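I got some grief from my family group chat for saying that folding T-shirts is a waste of a Saturday. I stick by it. Hang them up. Hang all of them up, the good ones and the paint ones and the one from the fun run you walked, and go do something else with your afternoon.

The folding people are very sure of themselves, I'll give them that. They have the little file-drawer method where every shirt stands on its edge like a record in a crate, and it looks great for two days. Then you pull out one shirt from the middle and its neighbors flop over, and by Wednesday you're digging. I lived like that for 14 months in the Ambaye Street apartment, which had one closet the width of a door and a dresser I'd hauled up the stairs myself, so I felt I owed it to the dresser. I refolded the same gray shirt so many times that it had a crease across the chest I could have ruled lines with.

And a shirt is a terrible thing to fold anyway! It's slippery and lopsided, and it wants to go back to being a puddle. Pick one up by the shoulder and the rest of it swings off wherever it likes, the lettering goes diagonal, a sleeve disappears inside itself. You need a flat surface, two free hands and some patience.

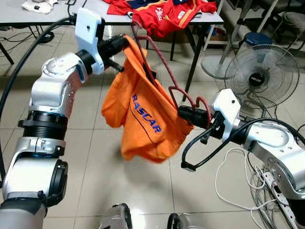
With a hanger you still have to find the shoulders, sure. But once you've found them you're done. Gravity takes over and does the part that I was doing badly with my forearms. I timed it once on a full basket, because I'm that kind of person when I'm losing an argument: 14 minutes to fold everything, 8 to hang it. My sister-in-law says I folded slowly on purpose. I did not. I fold slowly because I'm bad at it, and I'd guess most people are, and a method that only works for people who are good at it isn't much use in my house.

The usual comeback is that hangers stretch the neck. They do if you jam them in from the top — please don't do that. Go up through the hem. It takes a second longer and the collar stays the shape it came in. The other comeback is shoulder bumps, those weird little nipples you get at the ends, and okay, that one's fair. Heavy sweaters should be folded. I'll fold a sweater. I'm not a monster. But a T-shirt weighs nothing, and the bumps come out about as soon as you put it on and lift your arms.

Which hanger, though, is where I part ways with half of the people on my own side. There's a whole world of velvet ones and cedar ones and ones with a swivel and a rubber strip, and I bought into it for a while. I had a set of the padded Ernora ones that cost more than some of the shirts. They were so fat that I could only get half my stuff on the rail, and the padding grabbed the fabric so hard that getting a shirt off was a two-handed job. I gave them to the thrift store in Ketby and went back to plain thin wire, the kind with a bit of color on it. Skinny, cheap, slides in, slides out. Mine don't match and I've stopped minding.

What I do mind is the pile. You know the one. Everything comes out of the dryer and gets dumped on the nearest table, red on the bottom, orange on top of that, something white wadded up at the back, and the hangers go down in the middle of it all so that the hooks catch on everything. Then you stand there and fish. I did laundry this way for years and blamed the laundry.

So hangers go on one side of the table and clothes on the other, hooks all facing the same way. Take from the top. If a shirt has buttons, do one up near the collar before it goes on the rail or it'll slide off one shoulder in the night. Don't start sorting by color in the middle of it, either. I tried that in May and ended up with five small heaps where I'd had one big one, and then the phone rang, and those heaps were there until bedtime.

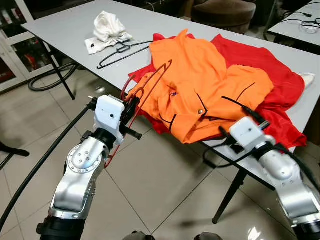
## But what about the closet space

Yes, hanging takes more rail. This is the one point where the folders have me, and my friend with the tiny studio over the Lirnico bakery brings it up every single time. She has a rail as long as her arm. Fine! She should fold. Or she could own fewer T-shirts, which I've suggested, and which went over badly.

For the rest of us, I think the space thing is mostly a coat problem. Go look at your closet. Mine had two winter coats and a suit bag in it, taking up the best stretch of rail all summer long, while the shirts I wear every day were crammed in a drawer I had to hip-check shut. I moved the coats to a hook behind the bedroom door. The drawer has towels in it now.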